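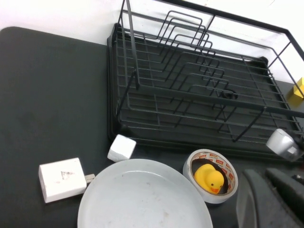

The rack on its tray, with the bits from the counter still round it.

2018-11-11
Posted to the Genden household list by the list owner

> Has anyone on here got one of the black wire racks with the drip tray under it? We are looking at the Maso and the Jelamar and can't see much between them. Worktop is dark and not very deep. Mainly plates, a few cups. Also does the tray leave marks?

We have had the Maso since March. It takes dinner plates well enough, as the upright wires are stepped and a large plate leans back on them. Small cups are the weak point. They go over on the base bars unless you hang them or put them mouth down on a cloth. Measure your biggest plate before you order. The Jelamar is shallower and I sent mine back for that reason.
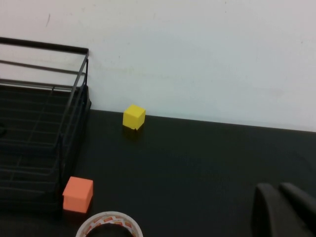 Page last changed: 2 edits since first posting, latest by list owner

On the depth question, we keep ours close to the wall. The wall is plain white and any scuff shows, so leave a finger's width behind the top rail if you can. A dark worktop is kinder to the rack than to the crumbs. I wipe round it in the evening and lift it off the tray at the weekend.
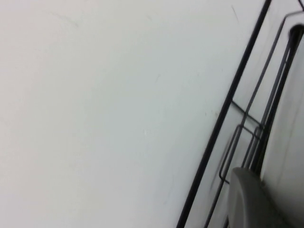
As for marks, the tray left none on ours, but we empty it daily. If your water is hard you will get a white line inside the rim. Vinegar shifts it. The Nikolaidis shop sells spare trays separately, which the other places don't seem to do, and they fit the Maso.

The other thing I would say is to keep the end of the counter clear. Ours collects plugs, tape and anything else that has come out of a pocket, and then there is nowhere to put a plate down. I have started moving the tape to a table and it mostly stays there.

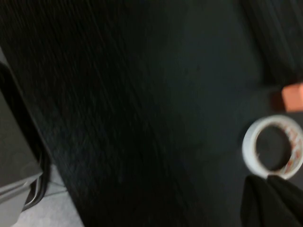

Masking tape, on the dark table.

3 replies | 400 views | Share

This site uses cookies. By carrying on you agree to our use of them.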